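December 2020

Finished sorting the Lanum long boxes tonight. I started in August and thought it would take two weekends. The count came to 3,319 issues, and that leaves out the stack by the bed, which I'm still reading.

The biggest surprise was how much Cliltmont I own. I remembered it as a short series that I dropped early. I have the first run nearly complete, missing 3 issues, and a second copy of the one where the lighthouse keeper turns out to be the pilot. I must have bought it twice without noticing. The extra can go to Tomomi Hosoda, who has been looking for it.

Read five of them in a row after dinner. The art is rougher than I remembered and the lettering is crowded, but the story moves. The middle issues lean too hard on the court trial. I skipped pages there as a kid and I skipped them again tonight.

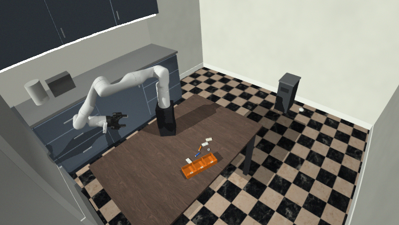
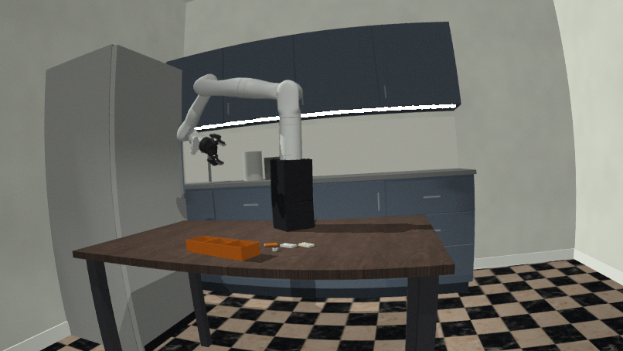
Robot arm over the kitchen table, both rendered.

Tomomi wrote back about the Ekorport annual. She says the backup story was drawn by Lau, uncredited, and she's comparing the hands and the rain with his later work. I got my copy out and I'm not convinced. The rain looks right. The faces don't. I told her so and she sent a long reply that I'll answer tomorrow.

The shop called to say my December order is in. It's 14 books, more than I can read in a month, and I need to cut the list. I'm dropping both of the space titles and the one with the talking dog. I'm keeping Lanum until the current story ends, even though the new writer has forgotten that the sister is dead.

Bags and boards are nearly gone. I need the thicker boards for the older issues, because the thin ones have curled. Two boxes still have no labels. I wrote the rest in pencil so I can change them when I move things.

Bed late. Left the Cliltmont issues out on the chair so I can start at the trial again and read it properly this time.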